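Fenley sets equipment plan for textile handling cell

Fenley has approved an equipment plan for a garment handling cell at its returns sorting site, with ordering to start in October. The plan covers 3 robot arms, 3 multi-finger hands and a stock of wear parts. Commissioning will be done one station at a time, and the second and third stations will not be ordered until the first has passed acceptance.

The arms will be supplied by Fivine under a purchase contract. The hands will be leased from Sistus, with an option to buy at the end of the term. Fenley's planning group had first budgeted for two-jaw grippers at all stations, then moved to hands after reviewing how much of the returned stock is knitwear and fleece. The higher unit price is offset in part by dropping a separate flattening table from each station.

Spare parts are a separate budget line. The plan allows for 10 sets of fingertip pads in the first year and one complete replacement hand, to be held on site. Cable sets are ordered with the pads. Pads are to be inspected every 900 operating hours, and Fenley has asked Sistus to quote a fixed price for refitting so that the cost can be carried forward into the next budget without a new tender.
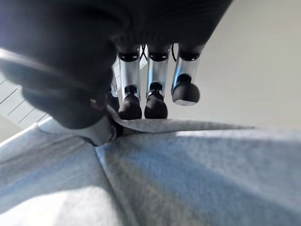
Acceptance terms for the first station were the last item to be settled. The test set consists of soft goods only, and payment of the final installment depends on the grasp rate across the full set. Brushed fabric is treated as its own category, with separate limits for missed grasps and surface marking. Contact on such material is spread over several small areas, with black rounded tips on metal finger segments working close to a fold and the thumb section pressing into the cloth. The wear allowance is therefore calculated per tip and not per hand.

Integration, guarding and operator training will be handled by Pētersons. Floor work at the site is included in that contract, but network upgrades are not and will be funded from the general facilities budget.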